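Ticket 714 - Arm stops short of the toaster, then faults on reach
Product: Prarnari kitchen arm kit, trial unit
Site: Whitfield test kitchen
Opened by: site
Handled by: Killero support
Priority: normal (was high)
Status: closed, see last entry

Original report

Arm homes fine. Picks up the job fine. Starts toward the toaster, gets most of the way, stops. Panel shows "reach limit, joint 4". Clear it, run again, same thing. Sometimes it gets through on the second try, which makes it worse because then we can't show anybody. We are supposed to decide in August whether to keep the kit or send it back, so need this sorted or need a straight answer that it can't be.

What we tried already:
power off, wait, power on. no change
re-home. no change
slower speed setting. Faults later but still faults
different job (tray to cart). Runs clean every time
swapped the gripper pads, dont ask why, someone suggested it. no change

Support, first reply

Thanks, that's useful. Tray to cart running clean points away from the motor. Please send:
the log export from the panel (Settings, Service, Export)
the layout name you are running
one overhead still of the counter with the arm parked or stopped, whichever is easier

Also, did anything on the counter move after setup? Even a little. The layout is taught once and the arm believes it forever.

Site

Log attached. Layout is "Brallia breakfast 2". Nothing moved as far as we know. People do use the kitchen though, so.

Correction, the export came out empty the first time. Attached again. Had to do it with the job stopped, the manual does not say that.

Support

Got it, second file opens. Manual point noted and passed on.

Log says the planner picks a low path to the toaster from the left, then runs out of travel on joint 4 close to the end. On the runs that worked it took the high path. Same start, same target. So it's choosing between two paths that score nearly the same, and one of them is bad. That would explain the on and off behavior.

Now checking your counter against the layout file. File has the toaster below the toaster oven on the left side, tray in the middle with the plate on it, cart to the right, French press at the near side of the counter. Items along the back are set as keep-out, one long block, no detail.
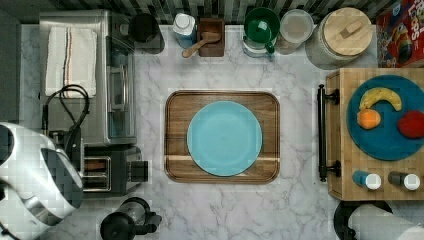
Can the arm work with a folded towel on top of the toaster oven?
Only if the towel was there when the layout was taught, or if you raise the keep-out height over the oven by hand. The planner does not see soft items on its own. It only knows the boxes you gave it.

Support, continued

Checked the still next to the file. General arrangement matches, so no need to start over. Two things to fix in the layout:

1. Oven box. In the file it is the bare oven. There's a towel draped over the top and a power cord looping down from under it. Take both off the top if you can. If the towel lives there, raise the box.

2. Toaster approach. Set to "auto". Change to "high only". You lose a bit of time per cycle, you also lose the bad path.

Steps:
Stop the job, wait for the green light
Layouts, open Brallia breakfast 2, Save As with a new name (do not edit the original, you will want it)
Select the toaster oven box, Height, raise 100 mm
Select toaster, Approach, High only
Save, re-home, run at half speed with a hand near the stop button
If clean, back to normal speed

Do not touch the joint limits. There is a menu for it. Please leave it.

Site

Did the approach change first, without the height, wanted to see which one does it. Job ran. Ran again. Then a new fault, "clearance low, path rejected", arm did not move at all. So back to the steps in order like you said.

Support

Expected. With high only and the old box it has a narrow gap to plan through and sometimes refuses. Refusing is the safe outcome, but still annoying. Do the height as well.

Site

Height done. Save As would not take a name with a space in it, is that known? Used underscores. Re-homed, half speed, clean. Normal speed, clean. Left it cycling over lunch, came back at 2 and it was still going with no faults on the panel.

Other question while we have you. The trial quote lists a service plan but not what it covers. Is this kind of thing in it, or was this free because its a trial?

Support

Space in the name is known, fix is due in the next panel update. Underscores are fine.

Remote layout help is in the base service plan. A site visit is not, that gets quoted separately. Trial units get the same remote help as paid ones. I'll send the full coverage sheet to the address on the account, it should have gone with the quote and didn't.

Please keep the old layout on the panel for now. If the joint 4 fault comes back with the new one loaded, send a fresh export before you clear it. Clearing wipes the last path.

Site

Sheet received. Question on page 4, consumables. Are gripper pads in or out? It says both in diffrent places.

Support

Out for trial units, in for paid plans, one set a year. The wording is bad, reported it.

Site

Ok. Still clean this morning. Arm is a bit slower to the toaster but we can live with that. Towel is going to stay, it always ends up there. You can close this.

Support

Closing. Resolution: toaster approach set to high only, oven keep-out raised 100 mm, new layout saved. No parts sent. Reply to this ticket to reopen it.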